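How to set up a shared kitchen bench with a two-armed robot (and keep your colleagues on side)

Posted 4/17/23

I look after the staff kitchen bench at Tradov, our Doststead site, and I get asked a lot how we went about handing part of the lunch prep to a pair of robot arms. So I've written it down, mistakes and all! You don't need to be an engineer. You do need patience and a roll of masking tape.

Step 1: Write down the jobs before you touch the robot

Before anything was bolted down, I asked everyone who works a kitchen shift to jot down what they did in it. Most of the list was fetching and putting back: plates out, mugs on the tree, something in the oven, something out again. Those went in one column. Anything with a knife or an allergy label went in the other, and that column stayed with people. Let the team argue over the columns (ours did, for two lunchtimes) and then pin the result up where they can all see it.

Step 2: Give everything a home

People are brilliant at coping with a messy worktop. Arms much less so. Choose a spot for each item, try it with the arms moving slowly, and only then mark it on your plan. Plain matt surfaces have been kinder to us than shiny ones, and I'd keep anything tall towards the sides for a start.

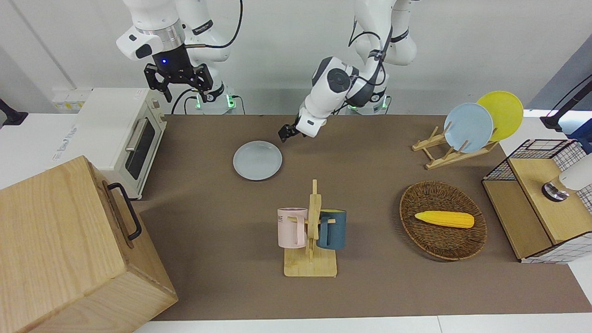

The bit that caught us out was habit. Someone on the early shift had always put the mugs back wherever there was a gap, and suddenly that mattered. We agreed on one rule: if you move it, you put it back on its spot before you press start. It sounds fussy written down, but it took less than a fortnight to sink in.

Step 3: Teach one small job at a time

Start with moving a single plate from one place to another. Run it slowly with a person at the stop button, then run it again with the plate turned a bit, or a hand's width further over. I keep a notebook of every run and we're at 404 now — dull reading, but it's how I spotted that most of our trouble came from plates left too near the edge.

Leave the oven until last. We practised with it switched off and cold for the whole of the first month, and I'd do the same again. 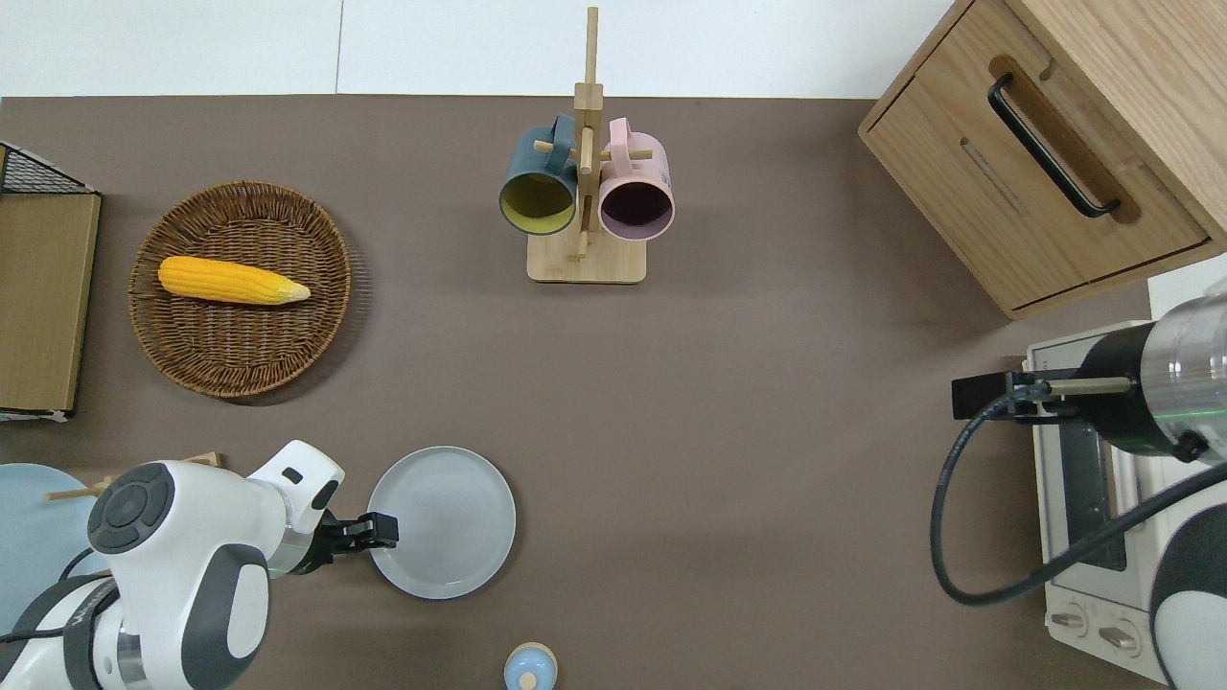
Plate, corn, mugs and oven, with both arms reaching in.

Step 4: Sort out who does what now

Please don't skip this one. When the arms came in, the kitchen shift didn't vanish, it changed shape. There's less walking back and forth and more checking, resetting and deciding. Two of my colleagues loved that straight away. Another missed the old routine and said so, and we swapped her back to the prep side, where she's much happier. We also wrote the new duties into the rota, so resetting the bench counts as proper work and gets proper time.

Step 5: Have a plan for when it stops

It will stop. Ours has a laminated card next to it: press the button, wait for both arms to be still, clear the bench, call whoever is on the rota. Anyone can do the first three, including visitors from the Vandono office.

Next on my list is cutlery. I'll add a step once we've got the forks sorted.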